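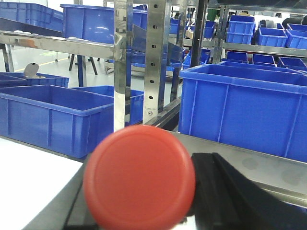 Teaching the arm to put parts away, week three

Most of September has gone to one task. There is a shelf with blue bins on it, there is a table next to the shelf, and a part on the table has to end up in the correct bin. I drive the arm through the motion by hand, the computer records it, and later a policy gets trained on the recordings. I have been doing this four days a week at the Niltstead site and I want to write some of it down before I forget how it went.

The part I have spent the most time with is a round red cap with a flat top and a thin raised rim. We have other parts, but the red cap is the one everybody asks me about because it is the one on my screen whenever they walk past.

The setup

The control rig is called Trudodach. It is a smaller copy of the arm that sits on a desk, and when I move it the big arm follows. There is a trigger for my index finger that closes the gripper. The recording software is Clirko, which starts and stops an episode with a foot pedal. I hated the pedal for the first week because I kept stopping episodes when I shifted in my chair. Now I keep my left shoe off and rest that foot on the chair base, and it hasn't happened since.

The label in Clirko for this task is Chu. I asked what it stood for and was told it was the next name on a list.

I have the wrist view on the left monitor and a room view on the right. For the first several days I watched the room view almost the whole time, since that is closer to how you would watch somebody else do a job. Li-hua Chiang, who has been driving arms much longer than I have, sat with me on a Wednesday and turned my right monitor off. She said the policy for this task only gets the wrist view, so if I pick my moments from a picture it never sees, I am teaching it to guess. It took me two days to get back to the speed I had before. The episodes were better.

How one episode goes

The arm starts from a home position. I wait a second after pressing the pedal, then come down toward the cap. The fingers are dark and thick and they cover a good part of the view, so I try to keep the cap between them where I can see its top. If it drifts behind a finger I back off and come in again. When the cap is that near to the camera it goes a little soft, and I go by the outline and the rim.

Close the trigger, wait, lift. The lift should be straight up for a hand's width before anything else happens. Then the swing toward the shelf, a slow approach over the front wall of the bin, down, open, wait, up, and back home. Pedal.

A clean one takes me less than half a minute. A bad one takes longer and then I have to decide whether to keep it.

What to keep

This was the part I had wrong. I was throwing away any episode that had a fumble in it. If the cap slipped and I had to regrasp, I marked it bad and ran it again, and at the end of the day my numbers looked poor and my episodes looked perfect. Li-hua went through a batch and put a lot of them back. A slip followed by a calm second try is useful, and she wants some of those in every batch. What she doesn't want is hesitation, where the gripper hangs over the part while I make up my mind. The same goes for the habit I had of bumping the bin and then nudging it straight. If I hit a bin, the episode goes.

As of last night Chu has 1,081 episodes recorded and 604 of them kept. The first training run used only 296, from the period when I was still looking at the wrong monitor. It reached for the part fine and then opened the gripper too early on almost every try, somewhere before the bin wall. When I went back through the recordings I could see why. I was opening early myself, while the arm was still traveling, because on the room view it looked as if I was over the bin already. I have since made myself count one beat over the bin before I let go.

The shelves

The shelving is stainless steel and it gives me more trouble than the part does. The uprights are polished and pick up the blue of the bins, so when the wrist turns, there are streaks of blue on the metal that look for an instant like an edge I ought to be worried about. I am used to it now. I don't know how the policy feels about it. We talked about taping over the uprights, and the decision was to leave them, as the shelves where this is supposed to run will be just as shiny.

There are also more bins in the background than the task needs, on a second rack farther back. That one stays put as well. I do change the starting spot of the cap between episodes, and every so often I turn the arm's approach so the shelf comes into view from a different side. Otherwise I fall into a groove and record the same motion all afternoon.

Hands and shoulders

My right shoulder gets sore by mid-afternoon. The desk was too high. I dropped it as far as it goes and put a folded towel under my elbow, and that bought me maybe another hour. I take a break after every 9 kept episodes, which is a number I settled on by getting tired. I walk to the end of the hall and back. Drinking coffee right before a session makes my grasps jumpy and you can see it in the trigger plot.

Next week

The second training run starts Monday with everything we have kept. If the early release is gone, we move to two parts on the table at once. If it isn't, I'll be recording more of the last third of the motion, starting with the cap already in the gripper, which Clirko can do but which I have not tried yet. I also need to ask for a chair with arms that go down far enough.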